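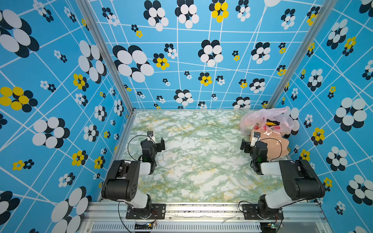 Ashton Waaka asks whether the Claser kit can think for itself. Not the way you do. It has two robot arms, and each arm ends in a gripper, a kind of hand for picking things up. A small camera sits above each gripper.

A computer tells the arms where to move. Soft things are hard for robots – a bag changes shape every time it is touched.

The kit costs $199 a month to rent from Tarnthorpe, and schools can keep it for up to 3 months. An adult has to set it up. The guide is 56 pages long, with a chapter for kids.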